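A dish rack for things that aren't dishes

I have been on a kick lately of finding homes for all the little bowls and baskets that drift around on my tabletops, and I think the humble wooden dish rack might be my favorite answer yet! You know the kind - pale wood, upright pegs, a couple of long rails. I'd been eyeing one from Stullus and was so happy when the box finally came in September.

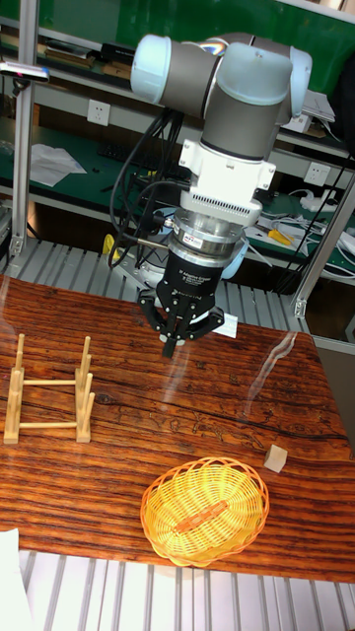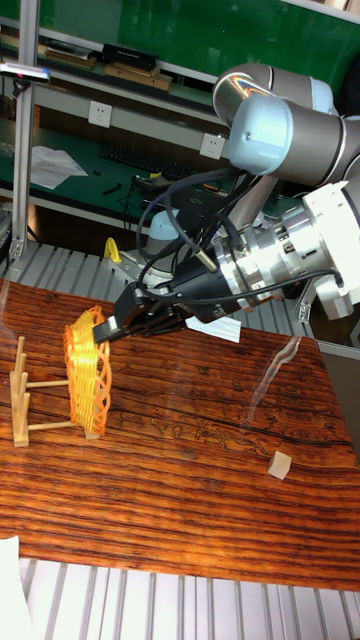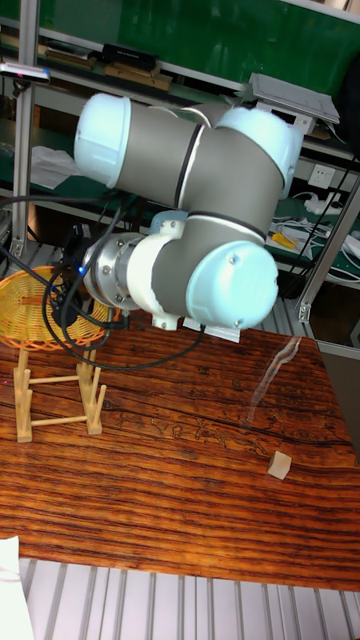

Yellow basket, pale wood rack, and that dark grain underneath.

Can we talk about that basket for a second? Yellow and orange woven together, shallow and round-ish, cheerful as anything. I paid 4 dollars for it at the Idport flea market, on the same table as a stack of 15 mismatched saucers (which I left behind, and yes, I still think about them). A flat stack of baskets always ends up with the best one at the bottom. Stood up on its side next to the pegs, a basket takes up hardly any room and you still get to enjoy the weave. Setting it on top of the rack works too, tipped a little so you see the inside - I go back and forth on which I like more.

The wood-on-wood thing makes me so happy. I worried the rack would look washed out, but against all that reddish brown it practically glows. I'm a sucker for a top with knots and dark streaks in it, and I'd take one with a bit of history over a perfect one any time.

The little pale cube is from a set of blocks by Wondum. I use them as risers under plants, as bookends for very small books, and as something to fiddle with on the phone. They came 124 to a bag, so expect to see them turn up in other posts!

Next on my list is the linen shelf, and I have been reading the Triantafyllou catalog at breakfast with a pencil in my hand. I've already circled two more racks - a taller one for trays and a tiny one for pot lids.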